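**Software corner: the Parsa planner has a new release**

Since Tuesday the two-arm table in Presstead runs the new version of Parsa, our motion planner. Many of you asked what is different, so I write it down once for everybody, also for the colleagues in Wadesero who will update their own table in August.

The old planner made one path for the left arm and one path for the right arm, and after that it checked if they collide. When they did, one arm simply waited until the other was home again. It was safe, but slow. Parsa now plans both arms together, with a shared clock. Each arm reserves the space it needs for a short time, and the other may use this space as soon as it is free.

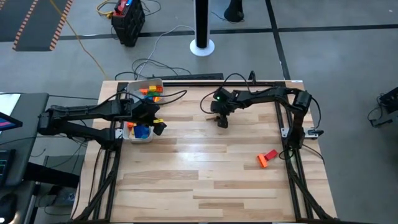 Our test for the release was the block sorting task, with toy blocks and two bins. We ran it in simulation first, then on the table. Of all the plans in the simulation, 86 per cent were accepted at the first try. The rest needed a second try, mostly when both grippers wanted the same bin. I would like this number to be higher, and we continue to work on it.

Two things you should know before you update:

- The cables are now part of the collision model. They are modelled as a simple thick tube along each arm, so some poses that worked before will be refused. Please do not switch the check off. Send me the pose instead.
- The calibration file has a new format. The Dastham tool converts the old file, but you must start it by hand, one time for each arm.

There is also one known problem. If perception sees two joined blocks as a single object, the grasp point is sometimes placed on the joint between them. The gripper then closes at a bad angle. A correction is ready in the test branch, and it needs three more reviews before we merge it.

The release notes are in the usual folder. Questions about the shared clock are welcome in the planning channel, also if they seem small.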